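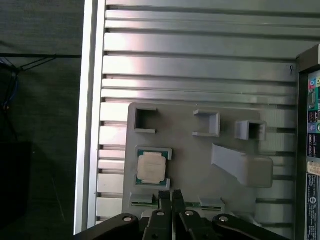
The fixture plate on its rails, with a processor in the holder.

About us

Varnlow is a shared workshop with 2 long benches and one project which takes most of our evenings. We are building a robot that can put small computer parts into place and take them out again. The project is called Plitska. It began in the flat of Jerome Fajardo, on his kitchen table, and it moved to Varnlow when the table became too small.

Jerome writes the control software. Dalia Kazlauskienė draws the plates and the holders, and she keeps every old version in a drawer, with the number written on the back. Meenakshi Malhotra looks after the wiring and the safety rules. I am Efren Castillo, and I do the testing, and also this page.

A processor is a difficult thing to hold. It is thin, the edges are green circuit board, and the metal top gives the fingers very little to hold on to. We grip it by the two sides, with the face upright, and we move slowly. The control file has 563 lines now -- Jerome would like fewer. 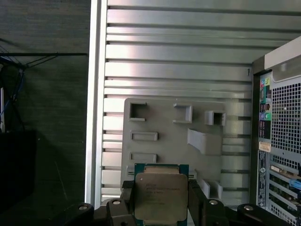 Sorcha Ó Súilleabháin wrote to us that she had tried the same task at home and found the letting go much harder than the picking up, and she asked if we open both fingers together or one before the other. We open them together, and we pull back 2 millimetres before any turn. Her letter led to a long evening of talk, and we are still not all of the same opinion.

The workshop is open to visitors on the first Saturday of April, from ten o'clock. Please bring closed shoes. If you have old processors which you do not need, we are glad to take them -- bent pins are no problem for us. The drawings for the holders can be had on request, and Dalia answers such letters herself.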